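Tamis phone rumor archive

Tamis is a collection of short news posts about unreleased phones, gathered from hobby blogs and forums. Each post is stored with the claim it makes, the source it names, and whether the claim matched the phone that later went on sale.

Contents

The archive has 2,000 posts in one CSV file, posts.csv. A second file, sources.csv, lists the 330 blogs and forums they came from. Text is UTF-8. Dates are the posting date shown on the page, with no correction for time zone.

Labels

Siobhán Keogh and Daithí Fahy read every post and marked each claim as right, wrong, partly right or unclear. They disagreed on 70 posts. Those have "split" in the label column, and both original marks are kept in label_a and label_b.

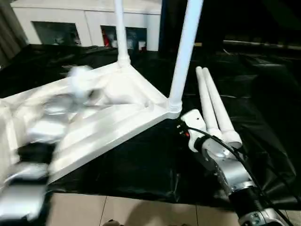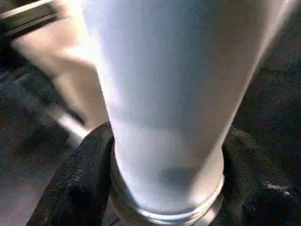

Known problems

Posts about case materials are hard to score. A blog may say "metal back" when the phone shipped with a metal rim and a glass back. We marked these as partly right.

Translated posts often repeat one original report. The origin_id column groups the ones we could trace, but there are more.

The Quinlan forum closed in July and its links no longer work. The text of those posts is complete.

Changes

Version 2, 15th September: removed duplicate rows from Larnness, fixed broken accents in author names, added origin_id.

Use

Free for research and teaching. Please cite the archive as "Tamis, Bemari" with the version number. Corrections should include the post_id and a link to the page that supports the change.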